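**Talk notes – blocks and small hands** (20 mins, then questions. Rodley hall, 7.30, get there for 7 to find the plug)

Water. Watch on the lectern. SLOW DOWN.

**1. Start**

Hello, thanks for coming out, February, cold, etc.

Say what it's about straight away – plain coloured cubes, and why I still put them out before anything else on the shelf. Playgroup leaders mostly, a few parents, so no theory till the middle and not much then.

The Dradus box story. Bought it second hand, 200 blocks in a crate, arches, pillars, little doors, the lot. Lovely. First morning the children tipped it out and walked off. Next morning I put out a handful of cubes and nothing else and they stayed till snack.

(pause, let them laugh or not)

**2. Why cubes**

- Same every way up. No wrong way to hold it
- Fits one hand, even a two year old's
- A cube on a cube is a tower. They know it's a tower. Nobody has to tell them
- Soft edges please, sharp corners hurt when you kneel on them and you will kneel on them
- Matt better than shiny – shiny slides, and the lamps in our hall bounce off it

Colour. Plain strong ones. Red, green, blue does me fine. I went through a phase of pastel ones (Sokholm set, very tasteful, matched the curtains) and you couldn't find them on the carpet.

White table or a sheet of white card underneath. Cheapest thing I'll say tonight. The colours jump out and so do the shadows, which the older ones love, they try and pick the shadow up.

**3. The stack – SLIDES HERE, both together**

Click twice. Don't talk over them, give it a few seconds.

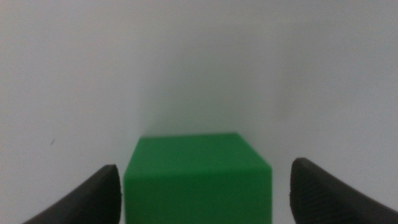
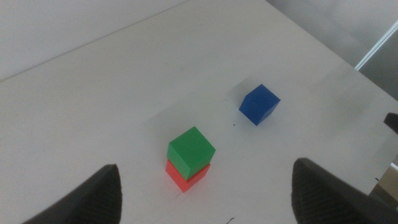
*The green cube is in both; red and blue come in on the second.*

Things to say, not all of them:

- Second slide, look at how the green sits on the red. Twisted a bit, hangs over a bit. It's fine! Leave it. Grown ups always reach in and straighten it and then it's your tower
- How crooked can it be? As long as the middle of the top one is over the bottom one it'll stand. Do this with the two on the lectern, push the top one along till it goes. Pick it up off the floor
- Blue one on its own. Ask the room – where would you put it? Wait for answers. Someone will say on top. Someone will say next to. Both good, a bridge starts as one next to
- Words you get for free: on, under, beside, between, next. You don't need a worksheet
- First slide again if there's time. Just green. Talk about looking at one block for a bit – top is lighter than the front, why's that? Four year olds can do this. They go quiet

**4. Falling down**

Don't skip this, skipped it at Kvam and got asked about it three times after.

Falling is half the game. Some children build only to knock over and that's alright. Rule in our group is you knock down your own and you ask for anyone elses. Takes weeks. Say it takes weeks.

Noise – felt or an old towel under the card. Hard table plus hard cubes plus low ceiling is a headache by ten.

Child who cries when it goes: build one alongside, let yours go first, don't make a speech.

**5. How many to put out**

Fewer than you think. Three for the little ones, honest. Add one when they look round for one. I keep the rest in the cupboard and I keep the cupboard shut.

Older ones can have more, the big crate now comes out for the over fours. They managed a wall 50 blocks long down the side of the hall before somebody's dad stood on it.

Money bit, quick: the local fund gave us 800 and I spent 354 of it on blocks and shelving. Rest went on the floor mats. Low shelf, open front, one tray per colour. If tidying up is sorting they'll do it, if it's "tidy up" they wont.

**6. Washing** (someone always asks)

Warm water, bit of washing up liquid, rinse, dry on a towel. Plastic only – wooden ones get a damp cloth and that's your lot. Not the dishwasher, ours came out cloudy.

**7. Finish**

If running late drop 6, keep 5.

Blocks on the back table for people to have a go, card too. Remember to get them BACK this time – green ones especially.

Questions. Lights. Key goes through the letterbox.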